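Review: the Kodik tabletop task kit from Trangate
By Enikő Szénási
24 July 2022
Last updated: 24 July 2022, evening
3 min read

I've wanted a ready-made dish rack exercise for our arm for ages, and the Kodik kit is the first one I've been happy to keep on the bench. You get sample tasks, a setup guide and 251 short practice routines, and you bring your own arm, plate and rack. We paid 600 euros, which felt like a lot until the second evening, when Tamás Csizmadia and I were still at it and had forgotten dinner!

Setup took us 15 minutes once the arm was talking to the software. The guide is written in plain words, with one job per page. My favorite part is the wrist camera view - you see the plate rim and the rack pegs from right beside the fingers, and it makes picking a grip point so much easier to understand. The second view, from the side of the table, is great for checking the angle of the plate over the slots.

Dishes are a lovely test, too. A round rim gives the fingers very little to hold, and thin pegs don't forgive a sloppy approach. We used one plate and a light wooden rack on a shiny board.

A few gripes. The lighting chapter is two paragraphs long, and a varnished surface throws a lot of glare back at the wrist camera. I'd also like a page on cable routing. Support (Nipon Meesuk, very patient) answered both my emails the same day.

I'm keeping it, and I've already started on the stacking routines.

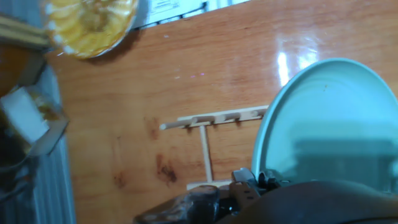
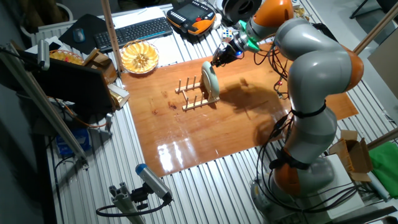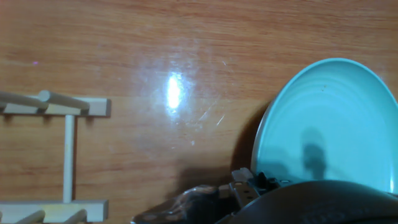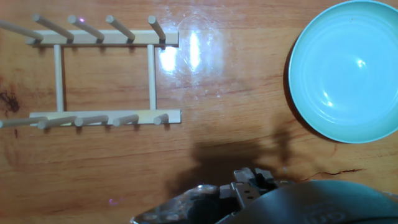 Plate and rack on our bench; the second picture is the side view, the others are from the wrist camera.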